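地域観光入門 第六回 配布資料
日帰りの客は小さな町をどう歩くか
担当 クルニアワティ・オスマン（Kurniawati Osman）

前回の続きから始めます。前回は、宿泊する客と日帰りの客では町の使い方が違うという話をしました。最後の部分が急ぎ足になりましたので、はじめに少し補います。

日帰りの客は、町に着いた時にもう帰りの時刻を考えています。乗る列車が決まっている人もいますし、家族に夕食までに帰ると言ってきた人もいます。ですから、店の側から見ると、この客は「時間の財布」を持っている人です。お金の財布よりも先に、時間の財布が空になります。この言い方は私が授業のために作ったもので、教科書には出てきません。試験の答案で使う場合は、自分の言葉で一度説明してから使ってください。

1. 二つの中心を持つ町

今日の例はラトゥヘル（Latuheru）です。この町には中心が二つあります。一つは駅の前の通り、もう一つは川に近い古い市場の通りです。二つの間の距離は400メートルで、歩いてすぐに行けます。ところが、駅の前で降りた客の多くは、市場の通りまで行かないで帰ります。

どうしてでしょうか。去年の受講生は、はじめに「遠いから」と答えました。しかし、同じ人たちがファノトベルク（Vanotberg）では、もっと長い道を平気で歩いていました。私もファノトベルクで一緒に歩きましたが、道の途中に小さい店が少しずつ続いていて、次の看板がいつも見えています。ラトゥヘルの場合は、駅の前の通りが銀行の角で終わったように見えます。その先は倉庫の壁と駐車場です。壁の長い所に来ると、人は町が終わったと思って戻ります。

地図の上の距離と、歩く人が感じる距離は違います。この授業では、後のほうを「見かけの距離」と呼びます。見かけの距離を長くするものとして、ノートに次のことを書いておいてください。

・窓のない壁が続くこと
・坂の上が見えないこと
・信号を待つ時間が長い交差点
・店はあるが、開いているかどうか外から分からないこと

四つ目は見落とされやすいです。古道具の店では、ガラスが暗くて中の電灯が弱いことがよくあります。主人は品物が日に焼けるのを心配していますから、これを悪いと簡単に言うことはできません。ただ、客はドアの取っ手に手をかける前に迷います。ラトゥヘルのある店は、ドアの横に木の椅子を出して、その上に「どうぞ」と書いた札を置きました。椅子は売り物ではないそうです。それでも週に一度は値段を聞かれるので、主人は札をもう一枚書くかどうか考えていました。

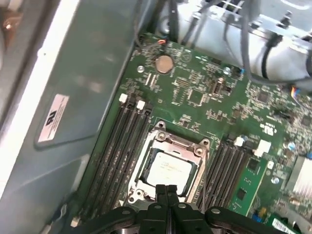
図1　ソケットに載ったCPU

2. 手仕事の店の中で起きること

店に入ってからの話に移ります。ここではダルティア（Daltia）という共同の店を取り上げます。ダルティアは市場の通りの二階建ての建物にあり、近くに住む作り手が棚を借りて品物を並べています。陶器、織物、革の小物、それから手作りの石けんなどがあります。棚の借り賃は月ごとで、店番は作り手が交代でします。

受講生には、去年の5月にこの店で観察をしてもらいました。入口から見える椅子に座って、客がどの棚の前で止まるかを書くという簡単な方法です。観察の前に必ず店の許可を取ること、客の顔や名前が分かることを書かないこと、この二点は今年も同じです。

分かったことを書きます。客は入口のすぐ右にある棚をほとんど見ません。ドアを開けて、目が店の明るさに慣れるまでの間に、その棚を通り過ぎてしまうからです。そこに高い陶器を置いていた作り手は、売れないのは値段のためだと考えて、何度も値下げをしていました。棚の場所を奥の窓の横に移したあとは、元の値段でまた売れるようになったと聞いています。一人の例ですので、これだけで法則にすることはできません。

もう一つ、札の文についてです。作り手の名前と町の名前だけが書いてある札と、作り方を一行書いてある札では、客が品物を手に取る様子が違いました。長い説明はあまり読まれません。「灰の釉薬、窯の火の近くで焼きました」というくらいの長さがよいようです。受講生の一人は、札を読んだ客が必ず裏返して底を見る、と書いていました。これはよい観察です。底を見る客は、自分の家の棚や食卓のことを考え始めています。

（口頭で補足：底に値段のシールを強く貼る店と、糸で付ける店があります。はがした跡の問題は第九回で扱います。）

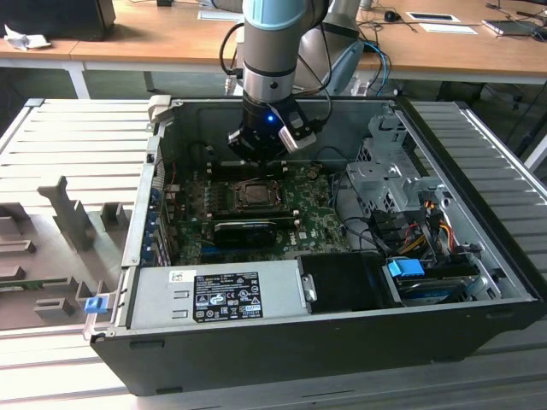
図2　横に置かれたデスクトップ型コンピューターとロボットアーム

3. 古道具の店と手仕事の店は競争するか

同じ通りに古道具の店と手仕事の店があると、客を取り合うのではないかという質問を毎年もらいます。私の考えでは、多くの場合は取り合いません。理由を二つの面から考えます。

一つは予算の面です。古道具の店に来る客は、買う物を決めていないことが多いです。棚を見て回り、何も買わないで出ることにも慣れています。そのあと手仕事の店に入ると、小さい物を一つ買って帰ります。つまり、古道具の店で使わなかった気持ちが、次の店で使われます。日本語でうまく言えているか自信がありませんが、意味は伝わると思います。

もう一つは同行者の面です。二人で来た客のうち、一人は古道具が好きで、もう一人はそれほどでもないという組がとても多いです。後の人が楽しめる場所が近くにあれば、前の人は落ち着いて見ることができます。ソベント（Sovent）という喫茶店は、この役目をよく理解しています。窓の席から古道具の店の入口が見えるように、机の向きを変えてあります。待っている人は、連れが出てきたらすぐ分かります。

ソベントの滞在時間について、去年の記録から一つだけ数字を出します。一番長くいた組は70分でした。その組は帰りの列車を一本遅らせて、夕方まで市場の通りにいました。席に座ることは時間の無駄に見えますが、時間の財布を少し大きくすることがあります。

ただし、反対の例もあります。ファノトベルクでは、同じような布の袋を売る店が隣に並んでしまい、両方とも苦しくなりました。業種の名前が違っていても、客が手に取る物が同じならば競争になります。店の種類を数えるときに、看板の言葉だけで分けないようにしてください。

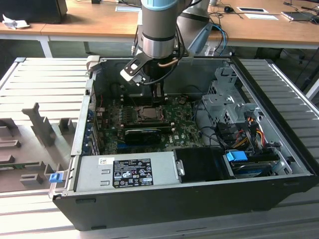

図3　空のCPUソケットとグラフィックスカード

4. 散歩地図を作る

後半の課題は散歩地図です。町の案内所に置いてある地図は、たいてい店の数が多すぎます。ラトゥヘルの古い地図には、もう閉まった店も残っていました。客は一つ閉まった店に当たると、地図の残りの部分も信じなくなります。

地図を作るときの順番を書いておきます。

まず、自分の足で一度、何も書かないで歩きます。次に、同じ道を反対の向きに歩きます。反対から歩くと、見える看板が変わりますので、これは省かないでください。そのあとで店に入り、定休日と開店の時刻を主人に直接聞きます。インターネットに書いてある時刻は、冬の間の時刻が直されていないことがあります。

地図に載せる店は20軒までとします。少ないと感じる人もいると思いますが、半日で全部に入ることはどうせできません。載せない店を選ぶことも課題の一部です。載せなかった店のうち5軒について、理由を短く書いて一緒に出してください。「好みではない」という理由も認めますが、どこが好みに合わないのかを書いてください。

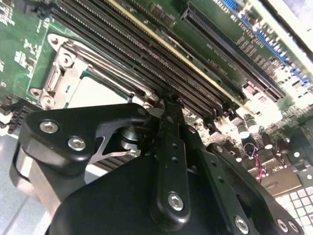

地図の文字の大きさについても質問がありました。散歩地図は机の上で読むものではなく、外で、片手で、時々は風の中で読まれます。折ったときに、折り目の上に店の名前が来ないようにします。裏に手洗いの場所を書くと喜ばれます。ベンチの場所も同じです。ラトゥヘルの川沿いにはベンチがありますが、市場の通りにはありませんので、疲れた客がどこで止まるかを考えて線を引いてください。

道の名前は、土地の人が使う呼び方と正式な名前が違う場合があります。市場の通りは、正式には別の名前を持っていますが、その名前で聞いても店の人はすぐに答えられませんでした。地図には両方を書き、土地の呼び方を大きくします。

5. 店の人に話を聞くときの注意

聞き取りは午前の早い時間がよいです。開店の直後は忙しそうに見えますが、客はまだ来ていません。昼のあとは避けてください。客が入ってきたら、話の途中でも一歩下がって待ちます。店の人が「どうぞ続けて」と言っても、客が出るまで待つほうがよいです。

売り上げの金額は聞かないことにします。その代わりに、「先月と比べて忙しかったですか」と聞くと、たいてい答えてもらえます。仕入れの場所も、古道具の店では大切な秘密ですから聞きません。私は最初の年にこれを聞いてしまい、それまで親切だった主人が急に静かになりました。

何か小さい物を買わなければならないか、という心配をする人がいます。買わなくてもかまいません。ただし、お礼の葉書は必ず出してください。葉書は教室の棚にあります。

6. 次回までに

・自分の家から日帰りで行ける町を一つ選び、中心がいくつあるか考えてくる
・その町の中で、見かけの距離が長いと思う場所を一つ見つけ、簡単な図にする
・資料の第二節をもう一度読み、棚の位置について質問を一つ用意する

町を選ぶとき、ラトゥヘルとファノトベルクは使わないでください。家が遠い人や車を使えない人は、大学の近くの商店街でもよいです。図は鉛筆で十分ですが、北の方角を忘れないようにお願いします。

前回の小レポートは、授業のあとに返します。「中心街」と「繁華街」を同じ意味で使っている人が多くいました。私も勉強を始めたころに同じ間違いをしました。繁華街はにぎやかな所ですから、静かな中心街もあります。

関連する資料
第三回　駅から歩く人、駐車場から歩く人
第四回　朝市と常設の店
第五回　宿泊の客と日帰りの客
第七回　看板の高さと文字
第九回　値札、包み紙、持ち帰りの袋
散歩地図の提出について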